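Tracing a Political Mailer to Its Source

Updated Nov 20, 2024

The procedure covers printed mail about a local race or ballot measure: postcards, folded brochures, oversized cards, letters in envelopes. It does not cover texts, robocalls or online ads, which leave different records. The worked example is a card mailed in Festine against a bond measure. All the records used were open to the public.

What you need

- The mailer itself, with the address panel intact
- A phone or flatbed scanner
- Access to the campaign finance filings for your city, county and state
- A spreadsheet or a paper log

Step 1. Record the date of arrival

Write the date the piece came out of the mailbox on a separate slip and keep the slip with the piece. Bulk political mail often has no postmark. Without an arrival date you can't match the mailing to a reporting period, and Step 5 depends on that match.

Do not write on the mailer. If it has to be handed to an elections office later, a clean copy is easier to work with.

Step 2. Read the disclaimer

Look for "Paid for by" followed by a name. It is usually on the address side, in small type, near the return address. Copy the full name exactly, including punctuation and any abbreviation. "Citizens for a Better Festine" and "Better Festine Citizens Committee" may be two separate filers with separate bank accounts.

Rules on what the disclaimer must say vary by state and by type of race. Some require the names of top donors. Some apply only above a spending limit. Others exempt material that does not name a candidate. Look up your own state's rule before deciding that a missing line is a violation.

Step 3. Copy the permit box

The upper right corner of a bulk mailer carries a small printed box in place of a stamp. It normally gives the class of mail and either a company permit line or a city and permit number. On the Festine card, the number was 2759.

The permit often belongs to a printer or a mail house that handles work for many clients. A match between two mailers shows that they went through the same vendor. It doesn't show that the same group paid for both. In the example, the permit was held by Huang, a mail house with customers on both sides of the measure.

Step 4. Make a usable image 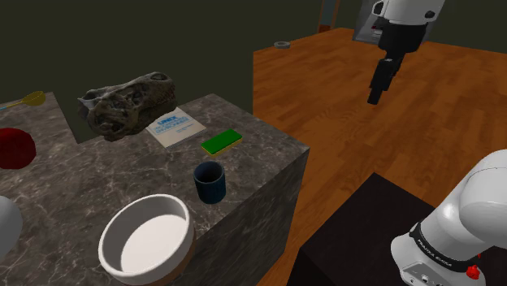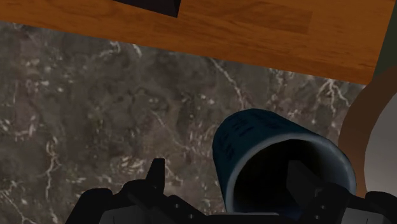

Scan both sides of the piece at a setting high enough to read the smallest type, and save each side as its own file. A flatbed is best. If you have only a phone, put the mailer on something plain and matte, hold the phone parallel to it, and turn off the flash. A dark marble countertop with branching white veins, like the one in the second picture, makes a poor backing: the lines compete with the edges of the card, and automatic cropping tends to pick the wrong border. Strong wood grain can cause the same trouble. A sheet of gray construction paper laid over either one is enough. Take one shot of the whole side, then a close shot of the disclaimer and another of the permit box.

Name the files by arrival date, race and side. Keep the original files as they came off the device, and do any cropping or brightness changes on copies.

Step 5. Find the filer

Search the disclaimer name in the filings for the level of government that runs the race. For a city measure, start with the city clerk, then the county, then the state. Many small cities accept paper filings only and post them as scanned pages with no text search. In that case you have to open the list of committees and read down it.

If there is no result:

- Search for one distinctive word from the name instead of the full name.
- Search the return address without the box or suite number.
- Check whether the committee is registered under a parent group.
- Check the date. A newly formed committee may not be posted yet.

The Festine disclaimer read "Nevia Taxpayers for Honest Bonds." A full-name search at the city returned nothing. A search on "Nevia" at the county level returned 9 filers, and one of them had the same post office box as the card. Its treasurer of record was Pirjo Aaltonen.

Step 6. Match the spending

Open the report that covers the arrival date. Look in the expenditure schedule for entries coded as printing, postage, literature or mail. The vendor on the entry may be the mail house, the printer, or a consulting firm that paid both and billed the committee once. That last case is common. Some states require the consultant's payments to be itemized on a separate schedule, so check the back pages as well.

The Nevia committee listed no payment to Huang. It did list two payments to a consultant, Ciruvero, and the subvendor schedule for Ciruvero showed Huang as the mail contractor. The second payment fell in the same week as the card's arrival.

A payment that lines up by vendor and date is good evidence. It is not proof for a single piece if the committee sent more than one mailing in the period. Word your notes to fit.

Step 7. Go one level up

Turn to the contribution schedule in the same report. Where a contributor is an individual or a business, you're done with that line. Where it is another committee, repeat Steps 5 and 6 on that committee. Stop when you reach individuals, businesses, unions, or a nonprofit that does not have to list its donors. In the last case, record the nonprofit's name and state of incorporation and note that the trail ends there.

Reports due after the election often contain late contributions that paid for mail already sent. For a November race, check again in January.

Step 8. Write the log entry

Use one row per mailer with these fields:

- Date received
- Race or measure, and position taken
- Disclaimer name, exact
- Permit holder and number
- Filer ID and treasurer
- Vendor, payment date, amount
- Report name and page
- What is confirmed and what is inferred

Keep the last field even when it feels like extra work. Kam-wah Chang, who set up the log format used on this page, splits it into two columns so that an inferred match cannot be sorted in with the confirmed ones.

Common errors

Treating the return address as the sender's office. It is often a rented box, or the address of a compliance firm that serves dozens of committees.

Comparing amounts across reports with different closing dates. Totals labeled "this period" and "year to date" sit side by side on most forms — read the column heading every time.

Relying on an original report after an amendment has been filed. Amendments may replace the whole report or only certain schedules. Download both versions and note which one the figure came from.

If the disclaimer is missing

Complete Steps 1, 3 and 4, then call the elections office and ask whether the piece falls under the disclaimer rule. If it does, ask for the complaint form and the deadline. Attach copies only. State what is printed on the piece, when it arrived and where, and leave out any guess about who sent it.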